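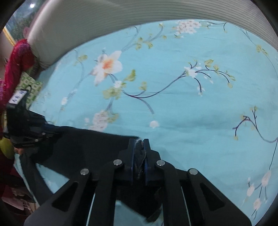
Which races are in this data set?
It has the results of the four rounds of the Clirkance winter cross-country running series, senior races only, from the first start to the last finisher.

The junior races were timed by hand and the sheets are not complete, so we left them out. We may add them later if the clubs agree on the missing places.

Files

results.csv — one line for each runner in each round
rounds.csv — one line for each round, with place, distance and weather
clubs.csv — short club names and full club names

The key between the files is round_id. Club names were written in many ways on the entry forms, for example with and without "Harriers", and we changed them all to the form in clubs.csv. The old spelling is kept in the column club_raw.

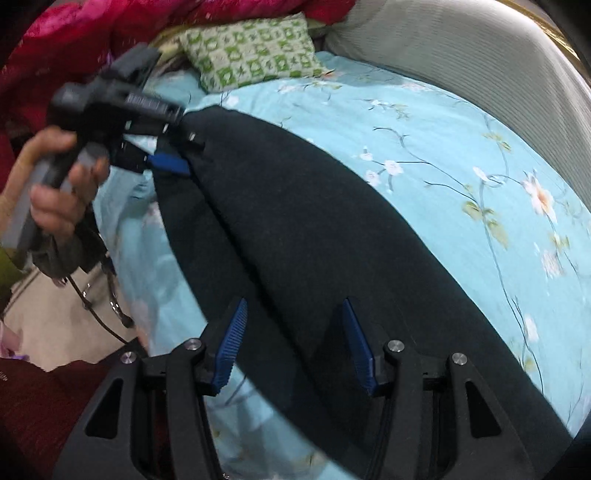

If a runner changed club during the season, each result stays with the club of that day. Please do not correct this. The team points were given in this way and they will not add up otherwise.

Size

400 results in total. The biggest field was at Flela, with 68 women and men together in the long race. The Wuvlow long race had 61, on a course which was made shorter in the morning after the stream came over the path.

Known problems

Times at Wuvlow are in whole seconds. The other rounds have tenths.
The distance for Flela is the one given by the organizer. We measured it again on the map and think it is a little too long, but we did not change the number.
Runners who did not finish have an empty time and the status DNF. Runners who did not start are not in the file.
Age group is taken from the entry form. In the last round the form had no such field, so the value was copied from an earlier round where possible.

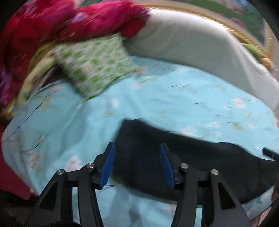

How to use

Open the files as UTF-8, with a comma between the fields. The Sekiguchi Cup standings can be made again from results.csv: take the best three rounds of each runner and add the points. If two runners are equal, the better place in the last round decides.

Changes

6/12/19 — first public version
Next version is planned for May, with the climb in meters for each course.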